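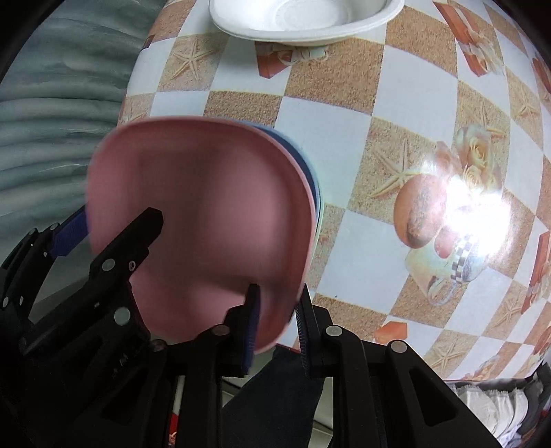 Nicanor Aranda on bards, bugs and the Rasuro economy

Nicanor Aranda has played Trikaldale since the closed beta, and has spent most of that time complaining about it. His guild, Guerreiro, finished last season 2nd on the Pavden server. He would like it known that they were robbed.

"We had the fortress until the last minute," he says. "Then the server hiccupped and we were all standing in a lake. I've still got the lake debuff, spiritually."

He mains a bard, a class most raid leaders treat as a polite way of leaving a slot empty. The September patch raised the cap on song power to 1294, and overnight his inbox filled with people who had once called him luggage.

"I had 356 messages. One was from the bloke who kicked me in the beta. He said he'd always believed in me." Aranda did not reply, though he did add him to a spreadsheet.

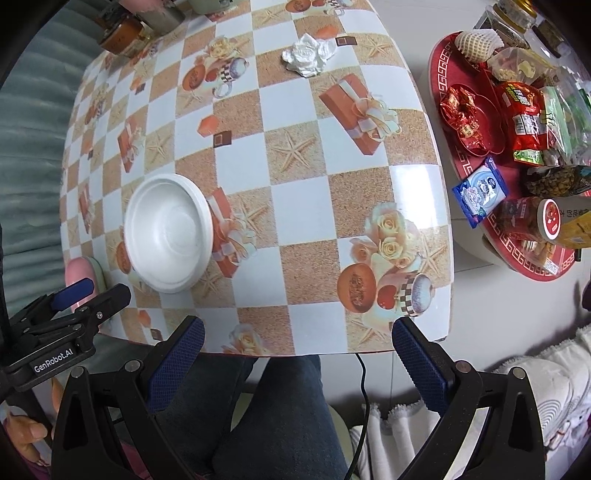 The other thing he wants to talk about is Rasuro, the desert zone, where a single piece of saddle leather now sells for 2000 gold. He blames the mount update. The developers blame bots. Everyone else blames Guerreiro, who were sitting on three bank tabs of the stuff when the update landed.

"That was luck," he says, and leaves a long pause. "We read the test server notes. You're allowed to read."

Would he fix the prices if he could? He thinks about it longer than I expected. "I'd put the vendor back. New players turn up, they want a horse, and they're told to go and skin lizards for a fortnight. I wouldn't stay. I barely stayed when it was good."

He is less forgiving about the new raid. The second boss has a phase in which half the group must stand still and the other half must not – "and you find out which half you're in from a colour I can't tell from the floor". Guerreiro got him down at 3 a.m., with four people alive, one of them typing in all capitals.

Next season he plans to hand over the raid calls to someone younger and just play his songs. He said the same thing last season. His guildmates have started a book on it, and he has put money on himself to fail.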